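Workshop tips: when the arm drops things

Fruit sorting is a good first job for a tabletop arm, and it went wrong for us for most of May. Our routine is called Girkari. It should pick up an orange, carry it to a basket and let go. Out of 138 runs, 40 ended with the orange let go too early or the fingers knocking the basket. These are the things I would check first.

1. Stop it properly
Use the stop button before you reach in, even if the arm looks idle. Ours was paused between moves, and a paused arm can start again with your hand under it. Keep sleeves and cables off the table.

2. Check the height of the rim
Girkari had the basket rim 35 mm lower than it should have been. Measure the basket you have and type in that number — don't trust the one saved from the last job. Then add a bit for the fruit hanging below the fingertips.

3. Slow the last part down
We cut the speed for the final stretch down to the table and left the rest alone. A full run now takes seven seconds longer. Nazar Stelmakh, who wrote the first version, thought that was too slow until he watched it miss a few times.

4. Try it in simulation first
A rendered dropped orange doesn't roll under the bench. Set out more than the one thing you want moved, so you can see what the fingers come near on the way down.

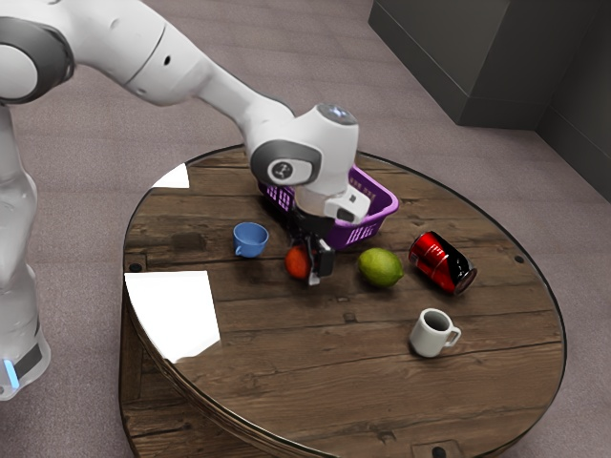
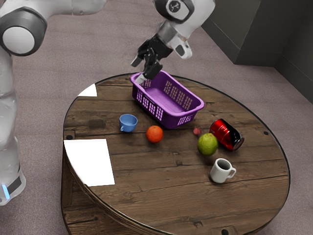
Views of the table, and one close in on the basket with an orange at the bottom: 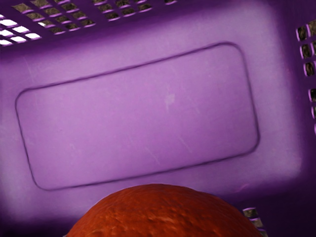 5. Look at the log before you change anything
Save the log from a bad run under its own name. I overwrote two of ours and had to wait for the fault to come back. Look for the moment the grip force falls to nothing, then see where the arm was at that point.

6. Change one setting at a time
Rim height first, then speed, then grip. If you alter all of them and it gets better, you won't know which to keep. Write the old value on a bit of tape and stick it to the bench.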